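The Long Lead

The greyhound came to Idalina Coelho at the end of a wet June, in the back of a van that belonged to the kennel at Stuvville. His racing name was Sartori Flyer. The girl from the kennel said that he did not answer to it, so Idalina could call him what she wanted.

"How many races did he run?" asked Idalina.

"Twenty-seven. He won 2 of them."

"And the others?"

"He looked at the crowd," said the girl. She gave Idalina a folder, a muzzle and a coat which was too short for his back. Then she kissed the dog on the top of his head, many times, and drove away quickly.

He stood in the hall. He had never seen a staircase, it was written in the folder, and he had never seen a mirror or a washing machine. Idalina had bought a good bed for him, grey, with raised sides, and she had put it near the heater. He did not go to it. He stood with his tail pressed between his legs until it was dark outside, and she sat down on the bottom stair and stayed there too.

She named him Wultau, after the village where her husband had worked before they met. It was a strange name for a dog. Her neighbours on Celemby Road could not say it properly and called him Walter, and after some weeks she noticed that he turned his ears for both.

The first problem was the kitchen floor. The tiles were smooth and his feet went in four directions, so he decided that the kitchen was a lake and he would not cross it. His dinner stayed on the other side. Idalina put down bath mats in a line, then the mat from the front door, and he walked from one to the next with a very serious face, as an old man walks on stones in a river.

The second problem was the nights. He cried at two o'clock, not loudly. In the kennel he had slept beside other dogs all his life, and now there was only the sound of the refrigerator. Idalina came down with her blanket and slept on the sofa. She was sixty-eight and the sofa was not kind to her hips. On the fourth night she said to him, "One of us must learn the stairs," and she went up and left all the doors open.

She listened. There was a foot on the first stair, then nothing for a long time. Then came a terrible noise, like somebody throwing potatoes, and he was in her bedroom, shaking and proud. He did not know how to go down again. In the morning she had to carry the front half of him while the back half followed.

By spring he was sleeping on her husband's side of the bed. She had kept that side tidy for nearly 900 days and had not put so much as a magazine on it. The dog turned around, sighed, and put his long nose on the pillow, and she found that she did not mind the hair.
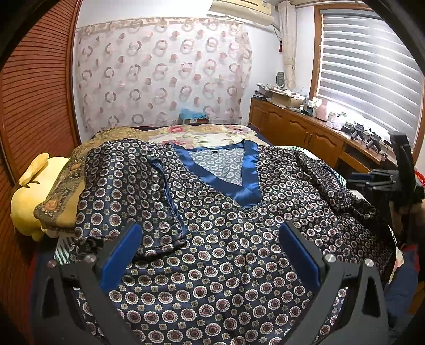

Can a greyhound who has raced learn to live quietly in a house?

Most of them can, if they are given time and someone patient, and many will sleep for the greater part of the day.

That was what the folder said, on its last page, and Idalina had read it so often that the corner was soft. But the folder did not say anything about running.

She took him to the fenced field behind the Stuvville oval on a cold, bright morning. The kennel had told her to keep him on the lead everywhere, except in a place with a high fence and a closed gate. She checked the gate. She checked it again. Her fingers were stiff and the clip would not open, and he waited, leaning on her knee with all his weight.

When it opened he did not move. He looked up at her to see if there was a mistake.

"Go on," she said. "There is no crowd."

He went along the fence so low and so fast that she forgot to breathe. He did one circle, and half of another. Then he slowed to a trot, came back across the grass with his tongue hanging out, and stood beside her, facing the gate.

"Is that all?" said Idalina.

She clipped on the lead and they walked home by the bakery.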